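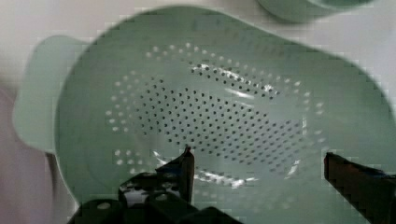
*Mintgrünes Sieb von oben.*

28. Dezember 2023

Zwischen den Jahren mache ich immer Depotputz. Andere sortieren Socken, ich sitze mit Tee und Plätzchenresten am Küchentisch und gehe meine paar Aktien durch. Viel ist es ja nicht, aber ich schaue trotzdem gern einmal im Jahr jede Position an und frage mich, ob ich sie heute noch mal kaufen würde.

Der größte Brocken ist nach wie vor Kalto. Für alle, die neu hier mitlesen: Die bauen Kühltechnik für Rechenzentren, also die Kästen und Leitungen, die dafür sorgen, dass die Server nicht durchbrennen. Ich bin im Mai mit 1000 Euro eingestiegen, nachdem ich mich wochenlang durch den Geschäftsbericht gequält hatte (abends, auf dem Sofa, mit Textmarker - ja, ausgedruckt, ich weiß). Damals haben alle nur über die Chiphersteller geredet, und ich dachte mir: Diese ganzen Chips werden doch irre warm, irgendwer muss die kühlen. Das war ehrlich gesagt schon die halbe Analyse.

Die andere Hälfte waren die Wartungsverträge. Kalto verkauft so eine Anlage nämlich einmal und verdient dann zwölf Jahre lang an der Wartung mit. So was mag ich! Da kann ein Quartal beim Neugeschäft auch mal mau sein, das Geld aus den alten Verträgen kommt trotzdem rein. Was mir weniger gefällt: Der Auftragsbestand hängt an fünf großen Kunden. Springt da einer ab, tut das richtig weh. Ich bleibe trotzdem drin, kaufe aber erst mal nicht nach.

Dann Prinilon. Tja. Die machen Software, mit der Rechenzentren ihren Stromverbrauch steuern, und auf dem Papier klingt das großartig. Wachstum ist da, die Kunden bleiben, die Präsentationen sind hübsch. Nur verdient die Firma halt kein Geld, und jedes Jahr kommen neue Aktien dazu, weil die Mitarbeiter damit bezahlt werden. Mein Stück vom Kuchen wird also immer dünner, auch wenn der Kuchen wächst. Ich hab das lange weggeschoben, weil ich die Geschichte so mochte. Jetzt habe ich die Hälfte verkauft, mit einem kleinen Minus, und mich danach erstaunlich gut gefühlt. Den Rest lasse ich liegen, bis die nächsten Zahlen kommen. Wenn der Cashflow dann immer noch negativ ist, bin ich ganz raus. Steht hiermit im Internet, ihr dürft mich daran erinnern.

Zu Rebane habe ich ein paar Mails bekommen, deshalb kurz: nein, ich habe keine Aktien davon, und ich will im Moment auch keine. Glasfaserstecker und Verbindungstechnik, solides Geschäft, nette Marge. Aber der Kurs ist in diesem Jahr so gelaufen, dass da schon eine Menge Zukunft drinsteckt. Ich habe sie auf der Beobachtungsliste und warte auf einen schlechten Tag. Kann sein, dass ich da ewig warte und mich ärgere, das ist mir bei anderen Werten auch schon passiert.

Und schließlich Ferneck, mein Langweiler. Die vermieten Hallen und Grundstücke an Betreiber von Rechenzentren, zahlen brav zwei Mal im Jahr Dividende und machen sonst keinen Lärm. Als die Zinsen so gestiegen sind, ging es mit dem Kurs ordentlich bergab, und ich hatte kurz den Finger am Verkaufen-Knopf. Hab ihn dann wieder weggenommen - die Kredite sind lang festgeschrieben, die Mietverträge auch, und an der Nachfrage nach Fläche zweifle ich gerade am allerwenigsten. Hier lege ich im neuen Jahr eher noch was drauf, vermutlich aus der Dividende von Kalto, wenn sie denn wieder eine zahlen.

Was mir beim Durchgehen aufgefallen ist: Im Grunde hängt bei mir alles am selben Thema. Kühlung, Stromsoftware, Hallen, das sind drei verschiedene Firmen, aber wenn die großen Cloudanbieter mal ein Jahr lang weniger bauen, rauschen die alle gemeinsam runter. Streuung sieht anders aus. Ich habe zwar noch meinen Sparplan auf den Welt-ETF, der läuft einfach vor sich hin, aber bei den Einzelwerten will ich mir mal etwas ganz anderes anschauen. Vielleicht Wasser, vielleicht Verpackungen. Wenn ihr Tipps für schön öde Firmen habt, schreibt sie gern in die Kommentare!

Wie immer: Das ist alles nur mein privates Gebastel und keine Anlageberatung. Rutscht gut rüber, ich mache jetzt noch die Steuerbescheinigungen fertig.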